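Home News Campaigns Get Involved Contact
Search this site Go

I caught up with one of the Vikdale tenants' organisers the night before the rent march, and she was still ringing round (her phone never stopped!). "We've got 55 people signed up from Kincaid Court alone," she told me. They're setting off from the Dallitz depot at four and walking to the council offices. I asked if the rain would put people off. "Have you seen our kitchens? We're used to rain."
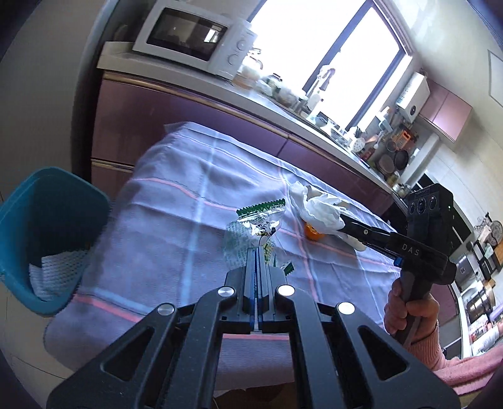

A neighbour reckoned the council would cave by February, "or we'll be back with twice as many", and off they both went to finish the phone list.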